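Drenari Shelf Tidying

Small everyday stuff, mixed shelves, two hands: we love this set! It has 683 clips of people sorting household goods on white shelving, and the pen refills are our favorites.

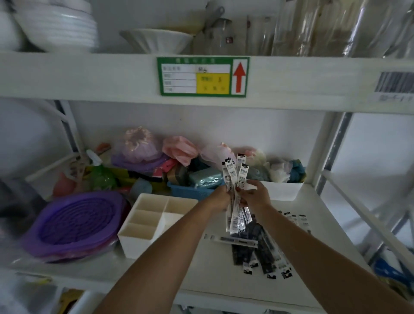
Gathering refill packets into a bundle, middle shelf.

Each clip gets one short note on what is being handled, written by Ningsih Sutanto.
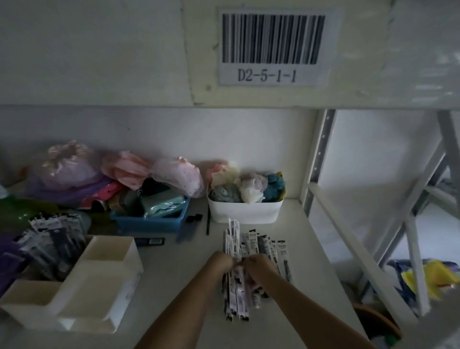
Notes stick to plain words like "packet," "basket" and "tray," so searching is easy.

Pointing and reaching get their own tags.
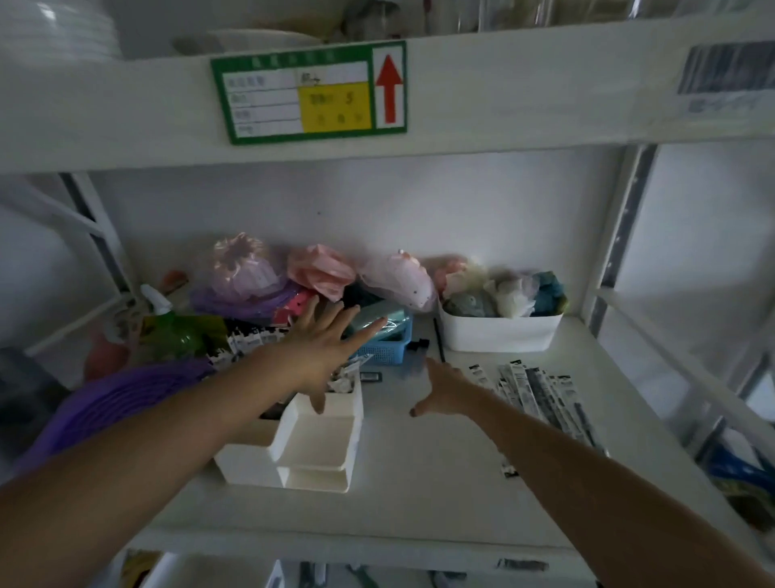
Known gaps

7 clips have no note yet.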